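Startseite Anleitungen Werkstatt Ordnung Saisonales Über mich Kontakt

Eine Arbeitsecke mit Schienen und Drahtkörben einrichten

Mein Tisch zum Basteln war früher immer voll. Draht, Schläuche, Zangen, im Winter noch die künstlichen Tannenzweige, alles lag übereinander. Ich habe deshalb die Wände über dem Tisch benutzt. In dieser Anleitung schreibe ich auf, wie man so eine Ecke einrichtet und wie man danach aufräumt, damit die Platte frei bleibt.

Was man braucht

- Metallschienen für zwei oder drei Wände, ich habe das System Ferkavow genommen
- kleine Drahtkörbe und einen langen Korb mit Trennern
- Tapete mit kräftigem Muster, meine heißt Zisar
- Wasserwaage, Bleistift, Schrauben und Dübel passend zur Wand
- eine Zange und einen Seitenschneider

Für Schienen und Körbe habe ich zusammen 147 Euro bezahlt. Die Tapete war ein Rest.

Schritt 1: Tapezieren

Zuerst kommt die Tapete, später kommt man hinter die Schienen nicht mehr gut hin. Bei großen Blüten und Blättern beginnt man in der Ecke und arbeitet nach außen. Lassen Sie den Kleister über Nacht trocknen.

Schritt 2: Schienen montieren

Zeichnen Sie an beiden Wänden eine Linie in gleicher Höhe. Bei mir liegt sie 60 cm über der Sitzfläche vom Hocker, so erreiche ich alles, ohne aufzustehen. Schrauben Sie die Schiene erst an den Enden lose an, prüfen Sie mit der Wasserwaage und ziehen Sie dann fest.

Schritt 3: Körbe einhängen

Der kleine weiße Korb kommt nach hinten in die Ecke, für Dinge, die man selten braucht. An die rechte Wand gehört der lange schwarze mit den Fächern. In diesem bewahre ich Schläuche und Stangen auf.

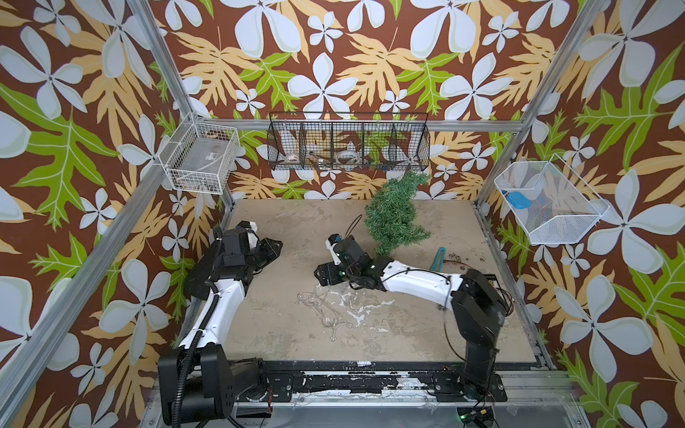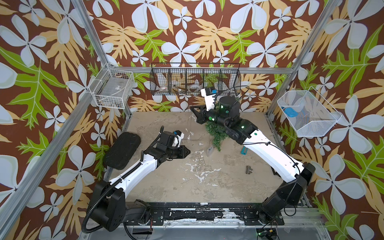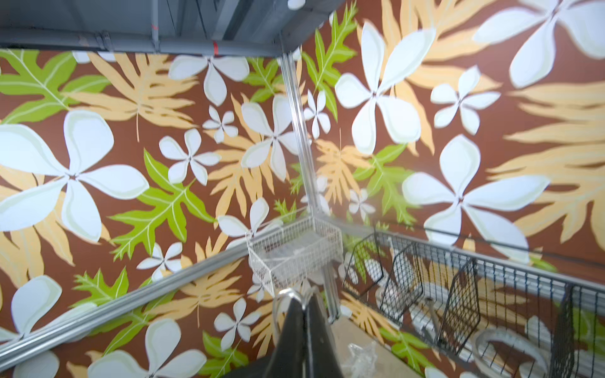
Schritt 4: Den Tisch leer machen

Nehmen Sie zuerst die großen Sachen weg. Einen Tannenzweig aus Kunststoff biegt man vorsichtig zusammen, immer in die Richtung von den Nadeln, und bindet ihn mit einem Stück Draht. Danach kommen die Werkzeuge. Drahtreste unter 6 cm werfe ich weg, längere wickle ich um zwei Finger und lege sie in einen Korb.

Schläuche rollt man locker auf. Wenn die Rolle zu eng ist, bekommt der Schlauch einen Knick und ist an dieser Stelle schwach. Klare Tüten und Verpackungen sammelt man am besten sofort ein, auch vom Boden, denn man übersieht sie leicht.

Schritt 5: Die Platte abwischen

Krümel und abgefallene Nadeln mit einem Handfeger entfernen, dann mit einem feuchten Tuch nachwischen. Alte Flecken und Kratzer gehen davon nicht weg. Ich habe es einmal mit dem Reiniger Barredo probiert, der Unterschied war klein. Für eine Arbeitsplatte finde ich das nicht schlimm.

Wer die Körbe später anders verteilen möchte, soll sie vorher ausräumen. Ein voller Korb verkantet sich leicht in der Schiene.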